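3.2 Gathering the suturing examples

I'll be upfront about how we built the Stustel set, as the tidy version in our first draft left out most of what took us so long. We wanted short clips of two instruments working with thread, each one paired with the arm motions logged at the same moment. Our plan was to grab 2700 clips over one long stretch in December. We kept 1552 of them, and I'm still pretty happy with that number!

Each clip runs five seconds. We tried longer ones early on (the Hodon pilot used whole stitches from start to finish), but the labels got mushy – two of us would watch the same stitch and disagree on where the grab ended and the pull began. Short clips made that a lot easier to settle. We then gave every clip one of three labels: reach, hold, or pass.
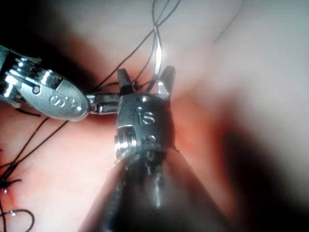
Figure 4. A frame from the Stustel set, with two instruments meeting near the suture thread. The central jaws are open.

Thread was the hard part, by a mile. It's thin and dark, it crosses over itself, and it slips behind a jaw just when you want to see it. The metal is bright and throws hard highlights too, as you can tell from the wrist in Figure 4. Our first labeling pass marked only the instrument tips, and the model trained on it (we call it Drandham) pretty much ignored the thread. So we went back and traced the thread by hand in 78 clips, then used those to start off a rough tracer for the rest. It still loses its way in tangles, and we fixed those spots ourselves.

We left the glare and blur alone. The Solís baseline crops them out, and we'll get to how that changes its scores in Section 4.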